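Skellstead Household Energy Trial: progress report to the Alance fund
11/08/2018

Prepared by Marlina Hutapea

You asked for a short account of what the grant has paid for since May and whether I think the trial is working. The first part is easy. On the second I'm still unconvinced, and I would rather say so now than in the final report.

## Cooling use

The idea was that people given a simple weekly bill summary would run their air conditioning less. Hafiz Latuheru's figures show a drop in the homes that get the summary. They also show a drop in the homes that don't, and it was a mild few weeks. I can't see how anyone separates the two on what we have. Rhun Vaughan thinks a warmer spell will settle it. Perhaps.

Several households run older units with universal remotes, and for those we have only the diary sheets to go on. People fill in the sheets at the end of the week from memory. I have seen one with the same three hours written in every box. 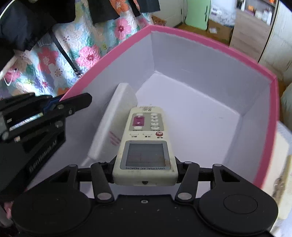
Darmawan Hidayat has suggested plug-in meters for these homes. They would cost us 500 of the remaining 2,422 and I have asked him for a second quote before I agree to it. The Kekard meters we bought first lost their readings whenever the power went off, and I don't want to pay for that twice.

## Home visits

Six visits were planned and five were done. The last was put off twice by the household and I doubt it will happen. Arif Ngau's notes are good on draughts, blinds and who sits in which room. They are thin on what people pay, mostly because people didn't want to say.

The advice leaflet went out on each visit. I asked for it to be cut to one side and it came back at four. It tells people to clear things away from the vents, and to keep storage boxes off the floor under the unit so air can move. Sensible enough, but I have no evidence that it saves anybody money, and the leaflet shouldn't promise that it will.
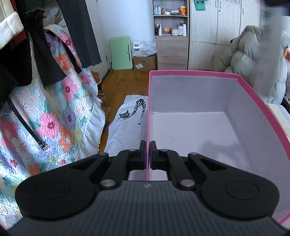

## What I need from you

- A decision on the meters, once the second quote is in.
- Agreement to drop the claim of "proven savings" from the Goh summary page. We haven't proven any.
- A later date for the final report, so that it covers some hot weather.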